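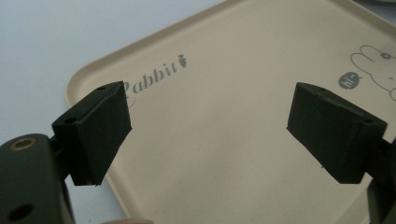

Attachment 1: jaws open over the tray, left arm bushing in view

Ticket: Hand gripper, left finger not closing square
Project: Mulley (tray sorting, student project)
Opened by: Hae-won Noh
Assigned to: Sheldon Bouchard
Opened: 15/06/2026
Status: Closed, one follow-up

Hae-won Noh
The hand gripper closes crooked. The tips meet first and there is a wedge of daylight at the back of the blocks. Flat things like the wooden tokens get pushed out of the front when I squeeze. Thick things are fine. It was closing square when we did the sponge pieces. I attached a picture with the jaws open over the Rabbit tray so you can see which fingers are on it. They are the black blocks, the same shape on both sides.

Sheldon Bouchard
Which side is off? Close it slowly on a sheet of paper and look at which finger moves last. Also check that the trigger comes all the way back by itself.

Hae-won Noh
Trigger comes back fine. Left finger is the one. If I hold the left arm still and push on the block with my thumb, the block rocks. The right one doesn't.

Sheldon Bouchard
OK, so it's either the screws in the block or the narrow link between the arm and the block. Try these in order and write down what happens at each one.

1. Tighten the left block screws. Hand tight plus a little. The plastic strips easily.
2. If it still rocks, take the block off and look at the link for a crack near the screw hole.
3. Check the pivot at the brass bushing in the left arm. It should turn freely with no side play.
4. Look at the bottom edge of the block. There are small burrs on it in your picture. They won't make it rock but they could catch on the tray, so sand them while the block is off.

Hae-won Noh
Step 1: one screw took a quarter turn, the other was already tight. Still rocks, less than before.
Step 2: block off. No crack that I can find. The screw hole in the link is not round anymore, it's stretched toward the tip.
Step 3: bushing is good, no play.
Step 4: sanded with the 170 grit from the drawer. I wiped the faces after. There was also a bit of fluff on the right finger and I picked that off.

Sheldon Bouchard
The stretched hole is the problem. Print a new left link. Use the file in the Mulley folder with "link_v3" in the name. v2 has the thin wall. Print it flat on the bed at 60 percent infill. Don't use the setting for the blocks, it comes out too soft for this part.

Rachid El Idrissi
Printer is taken until lunch by the Wihongi team. I can start the link after that. Do you want a spare?

Sheldon Bouchard
Yes, two please.

Rachid El Idrissi
Both done. They're in the bag taped inside the parts box lid. The first layer on one of them is a little rough, so I'd use the other first.

Hae-won Noh
New link is on. The block does not rock. Jaws close flat on paper along the whole face. I picked up tokens from the tray for most of the club session and dropped two, both when I grabbed too near the rim. The lip lifts the finger on that side. I think that's me and not the gripper.

Carleen Treloar
Can the runs from before the repair stay in the set? We are at 1,006 and I'd like to know before I copy them over.

Sheldon Bouchard
Keep the sponge runs. Move the token runs to a folder called "crooked" and don't delete them. Hae-won, please put the new link in the repair notes for this gripper.

Hae-won Noh
Done, both.

Sheldon Bouchard
Closing. Follow-up for August: check the right link for the same wear. Assigned to Rachid.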